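Friday, bench notes, equipment plan for June

Sat down with coffee and the quotes this morning, meaning to spend ten minutes on them, and of course it ate half the day. Writing it all out so whoever opens this next doesn't have to dig through my email.

What we have now is one arm, one parallel-jaw gripper, and the slotted aluminum table with the gray fixture blocks. I'm fond of that table! Any block can move over a slot without drilling, and I'd buy the same again for a second cell.

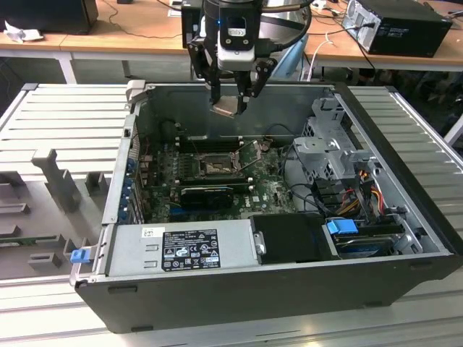
Fingers

Kollow quoted $292 for a set of fingers with a narrower tip, and Bech came in at over twice that with a longer wait. I like the Bech people very much, but I can't make that stretch for us. My plan is to order 2 sets from Kollow, one to use and one for the drawer, and leave the mount as it is.

Where the money really matters is clearance. An open tower on its side is a crowded place to work, with the drive cage standing up on the right and the power supply along the near edge, and the memory slots are a long reach down between everything. Whatever we buy has to fit in there with the cables where they are. 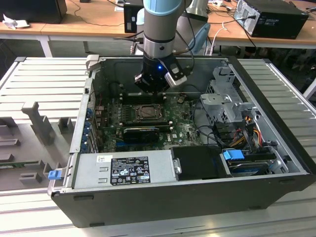

So before anything gets signed I'd like to put the Kollow drawing against our own measurements, slot by slot, and ask Skorkow whether their slimmer wrist would fit our arm (they said they'd look, bless them, and then went quiet).

Spare towers: Revham can do 4 used ones as a lot. I say yes. Sockets and latches wear, and I'd hate to stop a week's work over a bent lever.

Still open: freight from Kollow, and which budget line the towers go on. Shelf space too, come to think of it.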